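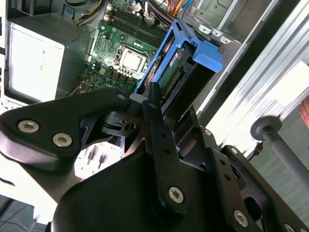
Pulling a hard drive out of an old desktop takes a person a few seconds, and it has taken the builder behind Clotska most of a year. Clotska is a robot arm that lives on a bench at the Goodall workshop, a shared space on the edge of Sendmont, and its whole job is taking retired computers apart. "I picked the drive because I figured it would be the easy one," the builder told me, laughing. "It's a rectangle in a plastic tray! How hard could a rectangle be?" The tray in question is a bright blue caddy with a squared-off tab at one corner, and it sits in a tower crowded with cables, memory slots and a bracket with little metal tabs sticking out of it. The gripper that has to get in among all that is black plate and bracket, held together with silver hex screws, and the builder can tell you the story of nearly every one of those parts.

The fingers alone went through 11 versions. The early ones were a matched pair, wide and flat, and they were great at picking up blocks of wood. "Then I put them inside a real case and they hit everything," the builder said. "You forget how tight it is in there until you're trying to do it with something that can't bend its knuckles." The current design gave up on matching. One side is broad with a rounded tip, and the other is a narrow bracket with a row of holes down its length.

I asked about the holes. "Oh, those are my favorite part!" The first few narrow fingers had the pads glued on, and each change meant scraping and starting over. With the row of holes, a pad can be moved up or down in the time it takes to find the right hex key. "Finding the right hex key is still the slow step," the builder admitted. "I own three of the same size and they all hide."

The small camera at the wrist came later, in July, and it changed how the builder thinks about the whole project. Before that, there was one camera on a stand looking down from above, and the arm's own body blocked the view at exactly the moment it mattered. "I was basically parking a car by looking at the roof," the builder said. "Now I see what the fingers see. It's a strange angle, and you have to learn to read it, but I wouldn't go back."

Most of the software is Ziramano, a motion package the builder started writing for a different arm and kept adding to. It handles the path into the case and the speed of the last bit of travel, which is very, very slow. A full attempt on one drive is allowed 60 seconds before the arm backs off and waits for help. The builder keeps a notebook of every run (paper, with coffee on it) and the count had just passed 150 when I visited. "I could log it all automatically, and I do, but I like writing down what I thought went wrong. The computer doesn't know that I bumped the table."

The cables are the trouble now. Every tower that comes through the door has them bundled a little differently, and a loose one that has dropped near the drive bay can ruin a run. The builder has tried clips, and a soft brush mounted out front that looked ridiculous and sort of worked. The next idea is to have the arm look at the case first and pick a side to come in from. That part of Ziramano is half written.

There are 31 more towers stacked along the wall at Goodall, all of them different enough to be interesting. I asked what comes after hard drives, and the answer was immediate: memory sticks. "Those little latches at the ends — you have to push one and hold the stick and not snap anything. It's going to be awful. I can't wait." A new set of thinner fingers for it was already drawn up on the back page of the notebook, with two arrows and the word "maybe" next to the tip.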